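Courses > Household Skills > Unit 4: Clothes Care > Handout 2

25/05/2018
By the course instructor

Hanging, folding and the bed as a work table

Okay, picking up from where we ran out of time. I promised I'd write up the hanger part properly, so this is that, plus the bits about knits I rushed through at the end (sorry!). Bring it with you next session, we'll be using the Keneck rail again and I want everybody to have a go.

First, the work surface. I know a lot of you don't have a big table. I don't either! I've done my folding on the bed for years and I think it's the best surface in most homes. It's wide, it's soft on buttons, and you can leave things spread out while you go answer the door. Make the bed first, though. Pull the sheet tight and smooth it out from the middle with your forearm. If there are ridges in the sheet you'll end up chasing them through every shirt you lay down, and you'll blame the shirt.

Someone asked if it matters what's on the bed. Not much. A plain sheet makes it easier to see lint, and a busy one hides small things (socks, collar stays, that one spare button), so with a patterned sheet I keep a little dish on the nightstand for the tiny stuff.

Sorting before you touch a hanger

I make two heaps, hang and fold. Woven shirts, dresses and anything with a crease you'd like to keep go in the hang heap. Heavy sweaters go in the fold heap, always, because their own weight drags the shoulders down. T-shirts can go either way and I'm not going to fight with anyone over it. When I moved to the Holtell building I had 52 inches of closet rail, and I got very quick at deciding what really deserved a hanger.

Types of hanger

Wire: thin, light, takes up almost no room on the rail. Fine for shirts and tees. It bends under a coat, so don't ask it to do that.

Padded: lovely for slippery blouses and for knits you insist on hanging. Bulky.

Shaped shoulder (the Hellström kind I passed around): for jackets and coats. One good one per jacket is plenty.

Getting a top onto the hanger

Lay the garment face up on the bed and shake out the worst of the crumples before you flatten it. Stripes are your friend here, by the way! If they wander up and down, the fabric is still twisted underneath, so lift the hem, give it a little flick and let it fall again. When the stripes look calm, you're ready.

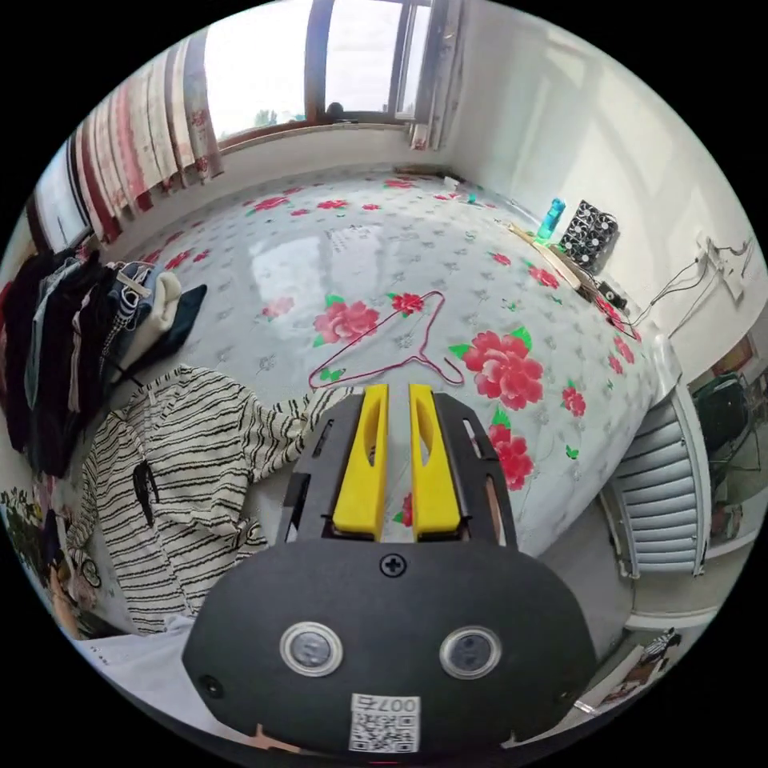

Now the part everybody does backward. With a T-shirt or any top with a snug neck, the hanger goes in from the bottom, up through the body, and the hook comes out at the neck. If you shove it down through the collar you stretch the collar, and after a few months it looks like bacon. With a button shirt you can open it and slip the hanger in from the front, one shoulder and then the other. Do up the top button and the third one down.

Check the shoulder seams next. They should sit along the slope of the hanger, the same on both sides. If one side is riding up, hold the hook with one hand and tug that sleeve gently with the other.

Hooks all face the same way on the rail, please. It makes grabbing an armful so much easier when you're moving or cleaning out the closet.

For next time

Bring three tops, one of them a knit, and two hangers of different kinds. Read the Plareck care label sheet, front side only (the back is for Unit 5). If you want to get ahead, try the sleeve fold from Handout 1 on something long-sleeved and see how it holds up in a drawer overnight. We're in room 123, same as before, and the iron will be on, so watch your elbows when you come in.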